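Grippers, round two

I promised back in March that I'd come back to the gripper question, and then the Okoth controller ate my spring (long story, mostly cables), so thank you to everyone who wrote in to ask whether I'd given up. I haven't! I've been running the two sets of fingers against each other in the simulator, the Wellex ones that came with the arms and the slimmer Grikgate pair I kept going on about, and I finally have enough runs to say something useful.

Each set got 150 tries at every kitchen task, same arms, same controller settings, same starting poses. The Wellex fingers are lovely on mugs and boxes, nice and broad, and I'd still choose them for anything you pick up and carry. Doors are another matter. They kept bumping the panel before they'd closed on anything, and I spent a whole evening (and nearly 3000 lines of log) working out that the approach angle was fine and the fingers were simply too fat.
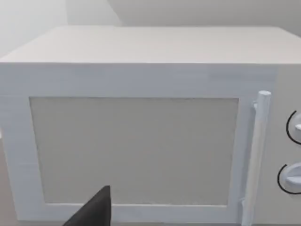
Wrist camera placement is the thing I'm fussing over now, and I've moved the left one more times than I care to admit. I like being close in for appliance work, where a tapered black fingertip shows up beautifully against a white microwave door, but I also want plenty of the upright handle in view, and the knobs over to the right are only half there at this distance. I may back it off a little and try again with the Drendanetti lens settings, which are wider. If you've used those on a door task, please leave me a comment, and tell me what you did about the distortion!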